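Speaker notes: Looking after the wood in your kitchen
Jayson Espiritu | August
Print this page | E-mail to a friend
45 shares | 2 comments

OK, start slow, let people sit down. Ask who has a butcher-block counter or table at home. Then ask who has oiled it this year (wait for the guilty laugh).

My own story goes next. I bought the Dumthorpe house with a maple counter that looked gray all over, and I figured it was dead. My neighbor said sand it, so I sanded it for two evenings and got dust in the toaster, the butter, everything!

Sanding: 120 grit, then 220. Go with the grain. On butcher block the strips all run the same way, so this is easier than people fear. Wipe it down, let it dry overnight.

Oil: food-grade mineral oil, warmed a little in a bowl of hot water. Flood it on, wait 45 minutes, wipe off the extra. Do it again the next day. Don't use olive oil - it goes sticky and smells like an old closet. Tell the Padilla story here if there's time, the one with the walnut island and the salad dressing.
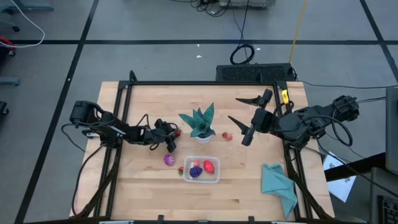
Streaks and color. People always ask me if dark streaks mean rot. Mostly no, wood just comes that way, and a streak that's been there since day one is fine. Black rings by the sink are another matter, that's water and iron, and you'll want oxalic acid and gloves. Read the label out loud if you have to.

Questions now. Somebody will ask about beeswax. Yes, go ahead, after the oil. Hand around the rag and the sample board, and remind them oily rags get laid flat outside to dry, never balled up in the trash.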